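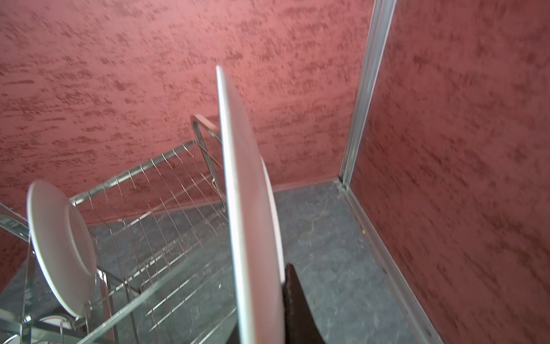 Kitchen refit at Usia is nearly there, quick update for Rasa before the March payment. Sink side done first, as agreed. Chrome wire rack is in use now, a plate standing upright between the wires, and the reddish-pink wall behind it we've left as it was — repainting would have eaten the money for shelves. Rasa, you asked if the slots take a proper dinner plate. Ours fit, the round white ones.

Spend so far: 282 on racks and drainers, 48 on hooks and tea towels. That leaves 200 for the second cupboard. Receipts to follow, Cyprian has them in the blue folder and is away till the end of the month.

Not done: the cupboard doors. Flilix sent 2 the wrong width and want them back before they'll send others. Have chased twice. Also the light over the hob, still flickering, electrician booked but no time given yet.

Lunch club has kept going thoughout, cold food only for a bit, few grumbles. Washing up is quicker with a fixed place for everthing. Pamia asked to borrow the room for their evening class, have said yes once the doors are on.

Need from you — ok to move the hooks money under equipment?

Cyprian Rutkowska will send the full sheet when he's back.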